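4.3 Loss of grip on soft items

We come now to the fault that cost us the most time, and which we think other groups working with cloth may be glad to hear about before they meet it themselves. The Mernham sessions were meant to be the easy part of the study. An operator holds one Vindura gripper in each hand, picks up a striped fabric bow and brings it to a shallow oval tray, and the recorded movements are later used to train the arm. Each session was planned as 30 demonstrations, and for the whole of the first fortnight we had very little to complain of.
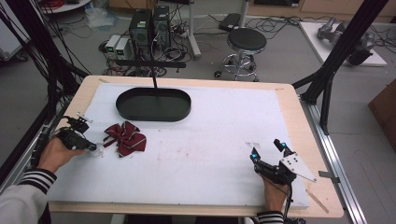
In September the operators began to report that the bow was sliding out of the jaws during the lift. At first we took this for tiredness, and I am afraid we asked for longer breaks and left it at that. The slips went on all the same, and they came more often in the right hand than in the left. Of the demonstrations logged in that month, 93 had to be thrown away -- a painful number for a task that a small child could manage.

Our next suspicion fell on the closing force, and we spent a good while raising it in small steps through the Stumach controller. This made matters worse in a way we had not foreseen. A jaw that closes harder on thin cloth will hold it, certainly, but it also rubs, and the finger pads on this design are faced with a soft, fibrous material that does not care for rubbing. After up to 1000 closures we could feel with a fingertip that the nap had gone flat in the middle of the pad, just where the cloth is pinched. The jaw position reading stayed perfectly normal throughout, so the software went on marking each grasp as sound, even when the bow was already lying back on the table.
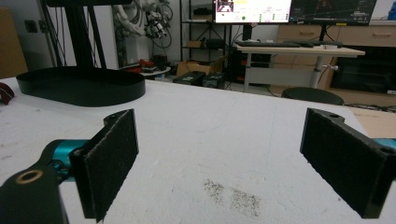
Figure 6. The open jaws and facing finger pads, with the oval tray further back on the table.

We would call this a silent failure, and a safety matter too in a modest way. An arm trained on such records may carry on with a movement when it is holding nothing at all. We have since put the closing force back to its first setting, and the pads are now changed after every 30 sessions, whether they look worn or not. The Swai logging tool also asks the operator to confirm each lift by voice -- a little tedious, but they have been very patient with us. The records affected by the fault are kept apart from the training set and are discussed again in Section 5.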